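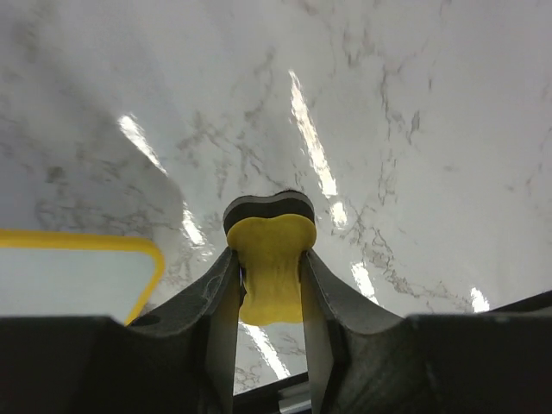
How do you get old blue marker off a small whiteboard?
Wipe it dry first with a felt eraser, then use a damp cloth with a little dish soap, and dry the board before you write on it again.

flivura_desk
Posted Friday, November 22, 2024
I write the summary on top, so people who search can find it. Now my longer story. I have two small boards, one with a black frame and one with a yellow frame. The yellow one was used for a weekly list since April and the blue never goes away completely. I tried the felt eraser maybe 20 times over the same place. Is it the board or the eraser?

Menley50
It is the eraser, I am almost sure. When the felt is full of old ink, it only moves the dust from one place to another. Knock it against something outside, or brush it with an old toothbrush.
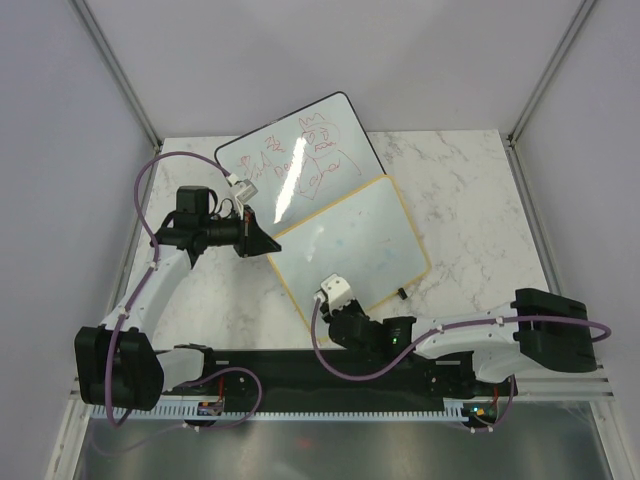
If this does not help, buy a new one. They are cheap, and I change mine after every 5 months.

skureneo_k
I don't agree with Menley50. A full eraser leaves gray lines, but a blue shadow that stays means that the surface is worn. I had the same with an Asante board. I cleaned it with alcohol every day and after one year it was finished.

flivura_desk
Thank you both. I looked at my eraser again, the yellow one with a narrow middle.

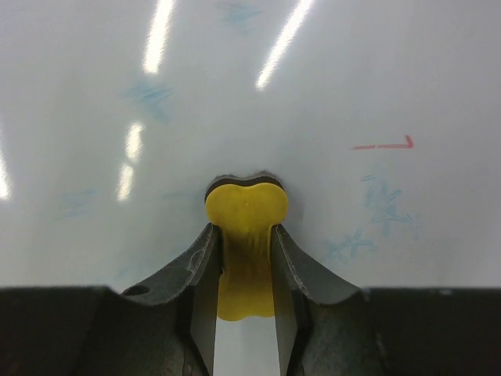

Yellow eraser, dark felt, and the blue left on the board

The felt has a fuzzy gray edge, so maybe Menley50 is right. But I am also afraid skureneo_k is right.

Menley50
Every day with alcohol is too much, of course. Once in a month does not hurt anything. My board is 98 cm wide and still looks good.

skureneo_k
Yours is probably enamel. The cheap painted ones are not so strong – please test in a corner first.

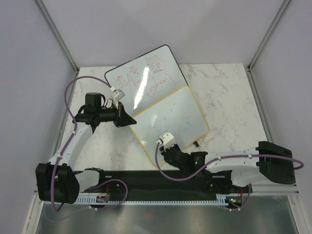 Old ink is easier to remove if you draw over it with a fresh marker and wipe it immediately. I do this before I take any liquid. On the yellow-framed board there are only faint blue smudges and a tiny red mark, so it should not take long. The red drawings with the heart on the black-framed board I would photograph before you clean, if somebody likes them. And put the cap back on the marker, a dry one leaves more of this shadow.

flivura_desk
I will try the fresh marker tonight, and the soap tomorrow if I need it. The heart stays for now.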